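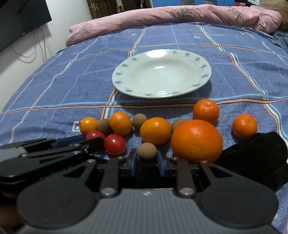

What Happens at a Robot Open Day?

A robot open day is a day when people who build or teach robots let visitors come in and watch. Some open days are held in big factories. Others are held in schools, libraries, or ordinary houses. The open day on this page was run by Purnosow, a small workshop that works on robots for the home. It took place in December, and 109 visitors came to see it.

The job: fruit onto a plate

The main demonstration was a simple one. Pieces of fruit are put down on a plaid sheet on a bed, near a white plate. A gripper picks up one piece, moves it over the plate, and lets it go. Then it picks up the next one.

You could do this without thinking. Your eyes find the fruit, your hand opens the right amount, and your fingers stop squeezing when they have a good hold. A robot has to learn each of those parts.

What is a gripper?

A gripper is a robot's hand. The one used for the fruit has two fingers, called jaws, with blue pads on the inside. The jaws open wide, go on either side of the fruit, and close.

This gripper is not fixed to a robot yet. A person holds it and does the job by hand, and a camera on the gripper records everything. The recordings are used later as lessons. A computer looks at them and works out how the gripper should move. Teaching this way is called "learning from demonstration." You may have learned to tie your shoes the same way, by watching somebody else do it.

Why use different fruit?

Fruit comes in many shapes and sizes, even when it is the same kind.

Oranges and tangerines. The biggest orange on the sheet is much wider than the smallest citrus fruit. The jaws have to open more for one than for the other. Some peels are bumpy and some are smooth.

Brown fruit. There are four of these, and they are round with dull skins. One of them is right between the open jaws.

Cherry tomatoes. Yes, a tomato is a fruit! Cherry tomatoes are small and shiny, and they split if they are squeezed too hard. They also roll. The two on the sheet are side by side, so the gripper has to pick one without pushing the other away.

Why a bed?

Many robots work at a flat, hard table where every object stays where it is put. Homes are different. A mattress sinks when you press on it, and a sheet can wrinkle or slide. If the gripper pushes down too far, the fruit can move.

The sheet has stripes on it as well, and there are other things on the bed, such as a black cloth and a rolled pink quilt with flowers. A computer must learn that a stripe is not something to pick up. It must also learn to leave the quilt alone when the job is fruit.

How many times do you have to show it?

One lesson is not enough. The Purnosow team recorded the fruit job 133 times before the open day. The fruit was put in new places for each recording. If it were always in the same spot, the computer might only learn to reach for that spot.

A second group, from the Ziluretti robotics club, brought a robot arm that had already been trained. Visitors could give it a ball to put in a bowl. It dropped the ball on 3 tries during the morning. The club wrote down each drop, and those notes will help them choose what to record next.

What visitors could try

After the demonstration, visitors could practice with a spare gripper at the Garkolby table. It had sponges, blocks, and plastic eggs on it. Each turn lasted 120 seconds. Many people found the eggs the hardest, and the sponges were the easiest.

Words to know

Gripper: the part of a robot that holds things.

Jaws: the fingers of a gripper.

Demonstration: showing how something is done.

Training: giving a computer many lessons so it gets better at a job.

Try it at home

You will need a pair of kitchen tongs, a plastic plate, and some small fruit. Ask a grown-up before you start.

1. Put the fruit on a folded blanket, with the plate beside it.

2. Pick up each piece with the tongs and move it to the plate.

3. Move the fruit to new places and do it again.

4. Close one eye and try once more. Was it harder to tell how far away the fruit was?

Wash the fruit before you eat it.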